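About the Household Tasks Group

The Household Tasks Group at Gromura was formed to answer a question that customers, care providers and small manufacturers put to us every month: can a machine do ordinary chores yet? Our answer is that it can do a few of them, under supervision, and more slowly than most people expect.

The group has 12 members and is led by Fitriani Siregar. Lertchai Phuthong is responsible for testing. Our work is divided between the home (clearing tables, folding towels, putting dishes away) and the shop floor (sorting, packing and placing parts). Both kinds of work depend on the same basic skill, namely picking up a small object and setting it down where it belongs.
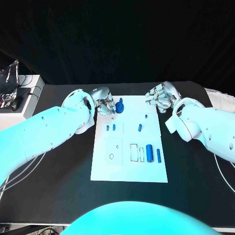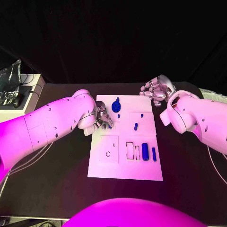
Gromura Household Tasks Group | Parts Placement, Two-Arm Bench

Placing pegs and cylinders on a marked layout is a modest exercise, and we consider it a necessary one. A hand that cannot put a small part on its outline will not set a table or fill a parts tray. The group keeps a list of 40 chores, each broken into short steps of this kind. At our last review in March, 27 of them had been attempted on the bench and eight had met our standard for unattended use.

The standard is strict. A chore is passed only when it has been completed repeatedly by the same machine without a person stepping in. Towels and other soft goods remain difficult. So do tasks in which one hand must hold an object steady while the other works on it.

The group shares its methods with two partners. Dremance supplies the shop-floor tasks and reviews our results against the needs of its packing lines. Sukprasert, a residential care provider, advises on the chores its staff would most like to hand over, of which laundry is the first. Results are recorded in Plelix, our internal test register, and are open to both partners.

Inquiries from schools and prospective partners may be addressed to the group office. Visits to the test room are by appointment, mornings only.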